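The Sweeter Wool

Guðlaug Hjaltested had knitted 86 sweaters in her life, and she gave away all of them but one.
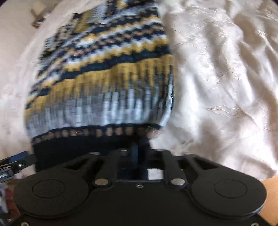 She moved to Drilville in January, to live near her son. The apartment had 2 rooms and a window to the parking lot. On the first evening she opened the last suitcase and took out the sweater with the mustard points and the dark hem. It smelled of the old house in Vernusau, of coal and soap.

"Mother, you can sell it," her son said. "People pay for such things. In the shop in Clodbridge they ask a lot."

"How much is a lot?"

"Roughly 1,000."

She laughed so much that she had to sit down on the bed. Then she laid one sleeve along the side, the way her own mother had taught her, and looked at the zigzag for a while. She had made a mistake in that yellow line, the winter when her husband was ill. She had noticed it the same night and left it there. Now she searched for it with her finger and could not find it.

"It was here," she said. "I am sure it was here."

Her son brought the lamp closer. He was a big man and not patient, but he bent over the bed and began to look too, stitch after stitch. The soup was waiting in the kitchen - he had forgotten it completely.

"What does it look like, this mistake?" he asked.

"Like nothing," she said. "Start again from the left."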